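Grip Force Is the Wrong Headline Figure

Buyers of hand-held grippers are too often asked to choose by a single number. Product sheets lead with maximum force, and purchasing offices, which must compare bids on paper, follow. The Nazari Workshop holds that this practice should end.

Between March and 7th November our staff compared 2 hand-held units, the Geltberg and the Ultell, over 74 sessions of 60 minutes each. The Geltberg closes harder. The Ultell was preferred by 7 of our operators, and their written comments seldom mention force at all. They mention weight at the wrist, the drag of the cable, and whether the fingers can be seen while closing. 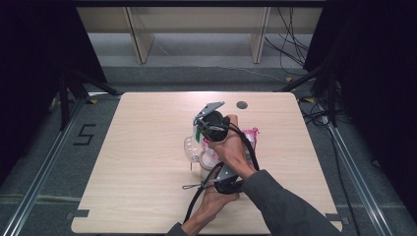
Test objects deserve the same scrutiny as the tools. Rigid blocks flatter every gripper and tell a buyer very little. A clear plastic piece and a crinkled pink plastic item, perhaps a wrapper, on a plain wooden table with both of the operator's hands on the tool, ask harder questions about sight and touch. Thick cables looping down from the unit belong in the test as well, and a trial that removes them measures a product no one will use.

We therefore urge that future bids, including those for the Ditach program, report operator comfort and results on soft and transparent objects beside the force figure. Suppliers may object to the added cost. We consider it modest, and we will publish our own score sheets on request.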